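I stopped believing in "best before" dates in Gotunbridge, and I'd like to talk about bread prices while I'm at it. A thread. 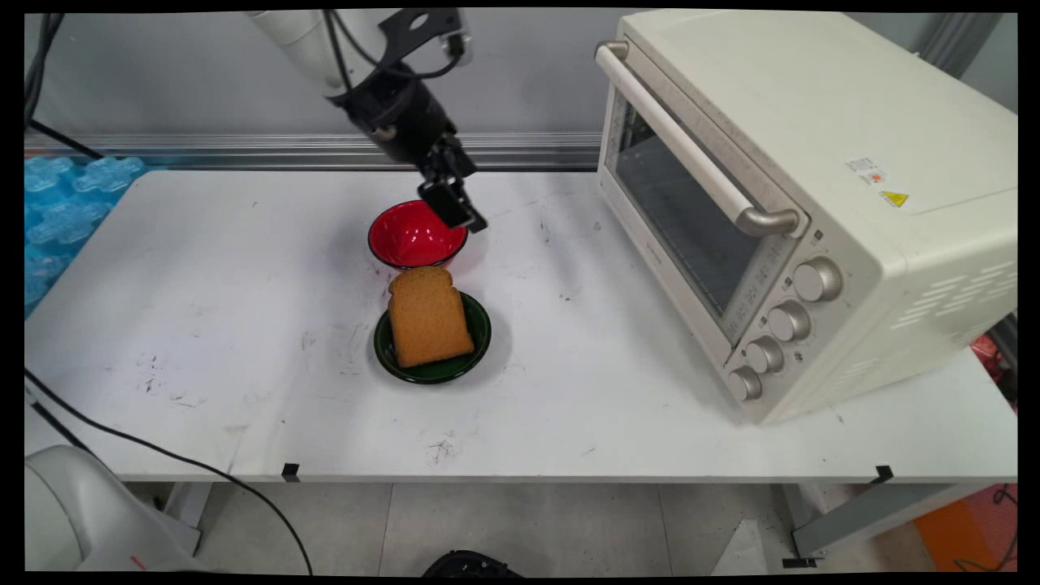

Heather Aitken
Sunday, September 13, 2026

1/ The Wusus on Jardine Street has put its "artisan style" loaf up again. Look hard at the word "style". It's doing the work a baker used to do.

2/ The sign says the new price reflects "rising input costs". Which ones? I asked at the counter. I was given a card with a web address on it. The web address has a picture of a field.

3/ A slice of toast at home used to be the cheap option. You bought a loaf, you ate it till Thursday, the heels went to whoever was hungry. Now I catch myself doing sums over breakfast.

4/ Then there's Neler, the new loyalty scheme. You need 1,675 points for a free loaf. You get 10 points a shop. Go on, work it out. I'll be a fair bit older by the time I get my free loaf.

5/ Someone replied that there are "bonus weeks". There was one last November. It gave you 200 extra points if you spent 40 dollars on things from a list, and the list was mostly dishwasher tablets.

6/ I'm told the points are "about rewarding loyalty". I've been shopping there since it had the old green awning. My reward so far is an email on my birthday, a day late.

7/ Before anyone says bake your own: I have. Flour's gone up too, and so has running the oven for the best part of an hour. I'm not convinced the saving survives the power bill. If you've got real numbers, post them. "It feels cheaper" isn't a number.

8/ And please don't send me the freezer tip. Everybody already freezes their bread. It's a perfectly good tip and it does nothing about what's on the shelf label.

9/ What I'd like is dull. Put the price per 100 grams in writing I can read without crouching. Leave the loaf the same size for a whole year. Tell us when you don't.

10/ The Gotunbridge store says it "welcomes feedback". I've filled in the form twice. If they write back I'll post it under this one, with whatever colour voucher they attach.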